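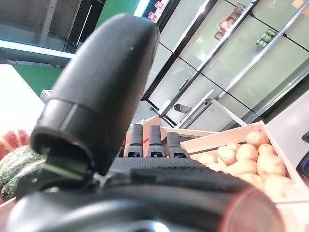
Last changed: 7 Sep 2023

Treltari wrist kit: produce picking set
README for evaluation units and the sample data that ships with them

Maintainer: Silvia Šimko
Evaluation and data review: Tshepo Motaung

1. Scope

This file covers the Treltari wrist kit as supplied by Bulholm to stores and labs on evaluation terms. It describes the hardware in the box, the sample recordings, and the results of our own trial of the kit on loose produce. It does not cover the arm. The kit has been tested on one arm only, the Mersha, and the mounting plate is drilled for that flange.

The image at the top of this file is a wrist camera view at the produce display, with the potato crate to the right of the gripper and the striped squash to the left. Refrigerated cases with glass doors stand behind the crates.

2. What is in the box

Gripper body with curved finger fitted
Wrist camera and bracket
Mounting plate and bolts
Power and data cable, single run
USB stick with driver, calibration sheet and sample set

The finger cap is a separate part and can be replaced without removing the finger. Spare caps are ordered from Bulholm by part name. Do not swap caps between units without running calibration again.

3. Sample set

The set holds 167 episodes. Each episode is one pick attempt, from approach to release or abort. Failed attempts are kept and marked as such in the index.

Fields per episode:
episode_id: integer
target: text, produce name as entered by the operator
joint_pos: arm joint positions, radians
grip_cmd: commanded opening, 0 to 1
grip_force: measured force, newtons
wrist_video: path to video file
result: held, dropped, missed or aborted

Split: 29 episodes are held out for testing. Do not move episodes between the splits if you intend to compare results with ours.

Target names are not normalized. "Potato" and "potatoes" both occur. The loader in Cutska folds case and trailing plurals; other loaders may not.

4. Known limits of the wrist view

The gripper body fills the bottom of the view and the finger covers much of the left and center. Objects low in a crate can be partly hidden by the housing. In the image above, this applies to potatoes at the lower edge of the pile. Parts of the gripper nearest the lens are out of focus. Focus is fixed and has no software setting.

Bright areas can clip. The left edge of the same image is overexposed. Exposure is locked at the start of each episode, so a wrist turn toward a light source will not be corrected until the next one. Reflections from glass doors are not masked in the sample set.

5. Trial notes

We ran 300 picks with the kit before release of this version. Of these, 54 ended in a drop, a miss or an abort. Most misses came from targets set tight against the crate wall, where the finger met the board before it met the produce. Closely packed potatoes gave trouble at the start of a crate and less once a gap had opened. Squash were held well across the middle and poorly near the ends.

Force readings drift upward over a long session. Zero the sensor with the gripper open and clear of all surfaces. The command is grip_zero and takes no arguments.

The printed manual still shows the old bracket. Follow the calibration sheet on the USB stick where the two disagree.

6. Setup

Fit the plate to the flange, then the gripper to the plate. Route the cable on the outside of the wrist. Start the driver, run grip_zero, then run cam_check. A failed cam_check usually means a loose connector at the bracket end.

7. Changes in this version

Added result code "aborted"
Corrected units for grip_force
Removed duplicate video paths from the index

The next version is planned for November and will add a second crate height. Report index errors to Tshepo Motaung with the episode_id and the loader version.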